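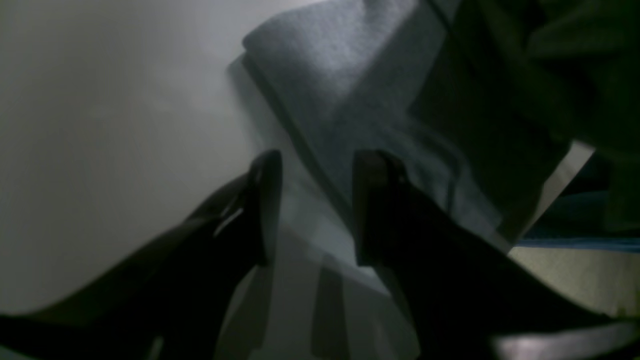
Folding grey hoodies and towels - flat, rolled or chucked in?

Print this thread | E-mail this thread

Rimside Home Forum > Laundry and Storage

pegbag_38
Posted Apr 23, 2020

Right. Quick one as I've got a wash on. Trying to get the whole airing cupboard and my drawers sorted while stuck indoors. Towels fine, sheets ok-ish, but the soft fuzzy grey stuff is beating me. Fold it once, lovely. Fold it twice and the top edge rolls over on itself like a sausage and the crease goes off at a diagonal. Then the pile leans. Then the pile goes over.

Hoodies worse. Where does the hood go?? In, out, under? Drawer is 38 cm wide and 26 deep front to back if that matters. White chest, Porska, the narrow one.

Don't say hang them, no rail.

mothballs
Roll them. Done.

tansy_and_tea
Don't roll them! Rolled mine all through the winter from November and every one came out with a ripple across the front. Flat fold, hood folded down onto the back, sleeves across, then bottom up to the neck. The hood makes a lump but put the lump at alternate ends as you stack and it evens out.

mothballs
Ripples drop out after ten mins of wearing. Who's inspecting your hoodie.

tansy_and_tea
Me. I am.

sockdrawer26
Depends how thick. Thin jersey one, fold. Thick fleecy one, roll, it won't stay folded whatever you do, too springy. I have both and do both. Two drawers.

Also the diagonal crease thing - you're picking it up by one corner. Put it down flat on something hard and smooth, pull both bottom corners level, THEN fold. If you fold it in the air or on the bed you get the slanty line every time. Did it for years on the duvet and wondered why my towels looked drunk.

pegbag_38
I do it on the bed. Hm.

sockdrawer26
There you go then. Table, worktop, anything that doesn't sink.

lintcatcher
Bit of a different view. Why fold hoodies at all. They get worn every other day in this house, they live on the back of a chair, they go in the wash, they go back on the chair. I've 300 better things to do. Fold the towels because guests see the towels.

tansy_and_tea
What guests, at the moment?

lintcatcher
Fair point. Don't fold the towels either.

bluestripe
Been through all this with my lot. Ours are that mottled blue-grey stuff, marl or heather or whatever the shop calls it, and the trouble is you can't see the seams properly so you can't tell if you're square. Navy is easy, white is easy, heather grey is a fog. What I do is feel for the side seams with my thumbs and pinch there. Not looking at it at all really. Got much quicker.

And start with the hood. Everyone does sleeves first and leaves the hood til last and then it's stood up in a peak at the top and pulls the lot skew. My go at one this morning, before any of the above had been done to it

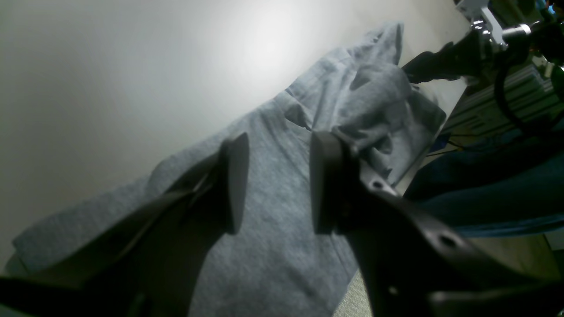 Grey one, hood end top right. Not folded yet.

bluestripe
So from there: shake, lay it front down, hood flattened towards the hem, smooth the shoulders out, sleeves in, thirds. Thumb down the fold. Takes no time once you've got the hood to lie down.

mothballs
That's a heap

bluestripe
It says not folded yet. Read the caption.

tansy_and_tea
Peaky hood there, mine do exactly that. If it's a stiff double layer one try tucking the point inside the neck before you flatten it. Less lump.

mothballs
Or roll it, hood last, pull the hood over the roll. Makes a parcel. Goes in a drawer stood on end, you can see every one from above and nothing falls over cos there's no pile. Have said roll three times now.

sockdrawer26
You've said it twice but the parcel is a good one, I'll give you that. Does stretch the neck a bit over time.

mothballs
Hasn't stretched mine.

pruvdale_pat
Got the Pruvdale dividers for standing things on end, the slot-in sort. Good but they eat width. In a 38 drawer you'd get two rows and a silly gap you can only put socks down. Cardboard does the same job, cut down a shoe box.

On the towels, long edges together first, then in half, then thirds, and the rounded edge faces OUT. If the raw edges face out they look messy and they catch when you pull one from the middle. Also don't press the fluffy ones down, they spring back and shove the pile over, just let them sit.

lintcatcher
There is a person on here pulling towels from the middle of the pile. Monsters.

pruvdale_pat
I like the green one and it's always in the middle

pegbag_38
OK update. Done six on the kitchen table. Bottom corners level first like sockdrawer said, and no slanty line, so thank you. Hood down first also works. Tried mothballs' parcel on the thick one and it's staying put so far.

Depth is still a pain, thirds comes out too long for 26 so I'm having to go quarters and it's fat. Anybody got the Doãn chest? The drawers look deeper in the pictures but it doesn't give the inside measurement anywhere, I've been up and down that page 1000 times.

sockdrawer26
Not got it, sorry. Always take a bit off the outside size for the back panel and the runners. If the thing fits by a whisker on paper it won't fit.

tansy_and_tea
Go quarters but leave the last fold loose, don't thumb it down. Sits flatter than you'd think. And fewer per drawer, how many hoodies do you need

pegbag_38
Don't ask that

bluestripe
Mine's done and away now btw. Thirds, hood inside. There's another two on the airer, they can wait til after tea.

Print this thread | E-mail this thread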